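How much should I charge for a painted portrait from a wedding photo?

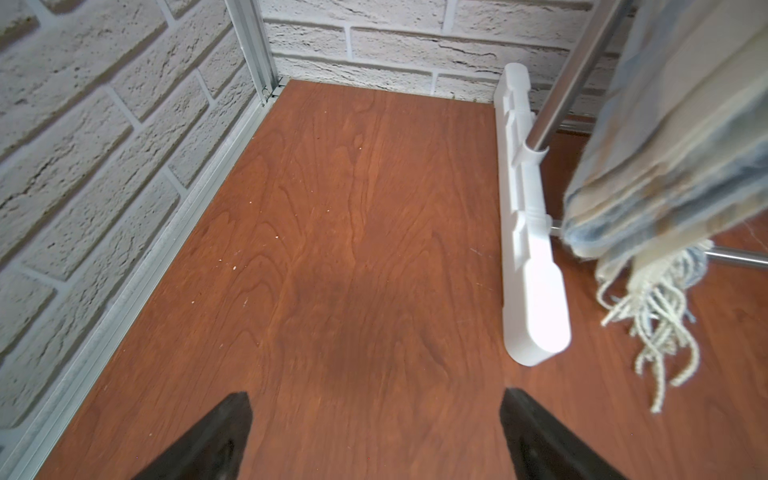
A coworker wants a portrait of her parents done from their wedding photo, as an anniversary gift. I paint mostly in acrylics and have sold a few small landscapes at the Prarurstead spring fair, but I have never taken a commission for people's faces. She wants both figures from the waist up on a 16 x 20 canvas, and she needs it by April. The photo is an old print with faded color, so I will have to guess at the skin tones and the dress. What is a fair price, and do I ask for money up front?
Posted by Trimero, 20 October 2026

Ogundipe
I do six or seven of these a year. Work out your hours first. Two figures at that size take me 40 hours, counting the drawing. You may be slower on a first one, so don't bill every hour, but don't give it away either. Add materials on top. My last canvas, varnish and paint came to $52.

Take half before you start and don't refund it once the drawing is approved. Send her the drawing and get a yes in writing before any paint goes on. Say how many changes are included. I allow two, and only at the drawing stage.

For the faded print, ask if the family has other pictures from that day. Even a bad snapshot will help with hair color and the dress. Also ask who took the photo. If it was a studio, she should get permission for you to paint from it.

Framing is separate. Let her pay the framer directly.

Grungate
My sister paid $142 for one of a dog. People are more, I guess.

prairie_easel
I've seen $3,000 asked for a double portrait but that was a painter with a gallery. For a first commission I'd go by size and add something for the second person. Agree with the deposit. Also let acrylic sit a couple of weeks before you varnish it, so April means finished by the middle of March.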